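Call for Participants: Help Us Find Out Why the Arms Let Go
Two-arm handling study, Trelodham Workshop, starting in July 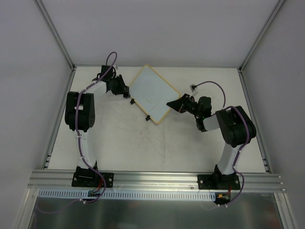
We are looking for people to come and spend some time with us this summer, working alongside a pair of small robot arms that have, I'm sorry to say, picked up a bad habit. You don't need any background in robotics. You don't need to be good with computers either, and if you are the sort of person who usually reads to the second paragraph of a notice like this and decides it must be meant for somebody cleverer, please keep going a little longer, because it may well be meant for you.

What went wrong

Back in the spring we were running a long set of trials in which the two arms work together on a light, flat object. One arm takes one side, the other takes the opposite side, they lift, they turn it, they set it down again. A person sits at the controls and guides them through it. We had planned 300 of these lifts and for a good while it all went along nicely.

Then the right arm started letting go. Not every time, and not at any point we could predict. The gripper would open partway through a lift without anyone asking it to, and the left arm, which had no idea anything had changed, would carry on with its half of the job. Mostly this meant a small whiteboard landing on the work surface with a slap that made everyone jump. Once it meant the left arm swinging the board outward, over the rail and toward the operator, who at that moment had reached in past the guard to straighten something. He got a bruised knuckle and a fright. He is fine, and he has asked me to say that he is fine, but it was a good deal closer to being a proper injury than any of us liked, and we stopped the trials that same afternoon.

By then we had 200 lifts on record. When Madhu Nigam went back through the logs she found 70 in which the right gripper had opened early by some amount, and most of those had been written down at the time as ordinary operator slips. That stung a bit. People had been blaming themselves for something that was the machine's doing, and because they blamed themselves they didn't report it, and because they didn't report it we kept going a lot longer than we should have.

What we've done since

Ravindra Pandey has been over the wiring on both arms and found a connector on the right side that could lose contact when the elbow was bent past a certain angle. He replaced it, and he replaced the one on the left as well while he was at it. The control software, which we call Yadav, used to treat a moment of lost signal as an instruction to open. It now holds its last position and stops both arms together. The guard has been changed too, so that opening it cuts power to the motors, and there is a stop button on either side of the operator's chair as well as one by the door.

So we think we have the cause. I say think on purpose. With the new connector in place, our own staff have done 80 lifts and had no early openings, but our own staff all learned on these arms and we all drive them in much the same cautious way. The fault first showed up with people who were new to the controls and moved the arms in ways we hadn't expected, and those are the movements we need to see again before we would be comfortable calling this finished.

There is a second question, and to my mind it's the more interesting one. Why did so many people assume the drop was their own fault? We would like to learn how a new operator tells the difference between "I did that" and "it did that," and what we could put on the screen, or say in the training, or build into the handles, that would make it easier to speak up.

Who we'd like to hear from

Anyone 18 or older who can sit comfortably at a bench for a session with breaks, and who can use both hands at once for light work. We'd be especially pleased to hear from people who have worked with machinery of any kind — sewing machines, forklifts, a deli slicer, a loom, anything at all that might have misbehaved while you were using it. We would be just as pleased to hear from people who never have. Left-handed people were badly underrepresented last time and would be very welcome.

Glasses are no problem. If you use a wheelchair, the bench adjusts and there is level access from the parking lot. If you have a pacemaker or another implanted device, please talk to us before you apply, and we'll go through the equipment with you and give you something in writing to take to your doctor.

We can't include anyone who took part in the spring trials, I'm afraid, though Cyril Lightfoot will be getting in touch with all of you separately, as he would like to talk about how those sessions felt and will be paying you for your time.

What you would be doing

You would come for two visits. On the first, somebody will show you around, explain the stop buttons, and ask you to press every one of them so you know how they feel. We won't start until you've done that, and we'll ask you to do it again on the second visit. Then you'll have a practice period with the arms moving slowly and nothing in the grippers.

After that you'll work through a series of lifts at your own pace. Some will be with the small whiteboard and some with other light things. There is no score, and you won't be compared with anybody. If something drops, it drops. Everything we use weighs less than a paperback book and has had its corners checked.

I want to be very plain about one part of this. In some sessions we will make a gripper open early deliberately, under controlled conditions, with the guard closed and the speed limited. You won't be told in advance which lifts these are, but you are being told now that they may happen, and you'll be told again on the day. Afterward we'll go through the recording together and show you which ones were ours. If you would rather not take part in that section, say so and we will leave it out. You'll be paid the same.

Between lifts we'll ask you a few short questions, and at the end there is a longer conversation with a cup of tea or coffee. Those conversations are recorded as sound only. The lifts are recorded on video by a camera that looks at the work surface, so your hands may appear if you reach toward the guard, but your face won't.

Safety, and who to complain to

Vangelis Lazaridis is in charge of safety for the study. He does not work on the arms, he doesn't report to those of us who do, and he can shut a session down without giving anyone a reason. He'll be in the building whenever a participant is at the controls. You can stop at any point too, for any reason or for none, and still be paid for the full visit.

The full write-up of the spring incident is available to anyone thinking of applying. It's a bit dry and it doesn't flatter us. Ask for it by email and we'll send it along, or you can read a paper copy at the front desk. Several people have asked if reading it first would spoil the study, and the answer is no, we would much prefer you came in knowing.

Pay and practical matters

You will be paid $80 for each visit, at the end of that visit, by check or gift card as you prefer. Bus fare and parking are covered on top of that, so please hang on to your receipts. Sessions run in the mornings from 9:30 and in the afternoons from 1:30, and we can arrange a few evening slots for people who can't get away from work. Please wear sleeves that fit close at the wrist, or ones that roll up and stay up, and tie back long hair. Rings and bracelets will need to come off, and there are lockers for them.

The workshop is on the Drirnton side of the Parnach building, ground floor, through the green door. The front entrance will get you there as well, only it's a longer walk and the signs are not what they could be.

How to apply

Write or call Eamon Brophy at the Trelodham Workshop front desk and mention the two-arm handling study. Tell him a little about yourself, which times of day suit you, and whether you've ever had a machine do something you didn't ask it to. A sentence or two is plenty, though he does enjoy the long ones. He'll send you the information sheet and the consent form, and you can take as much time as you like over both before you decide.

We'll be taking applications until the July sessions are full, and anyone who misses out can ask to be put on the list for a later round.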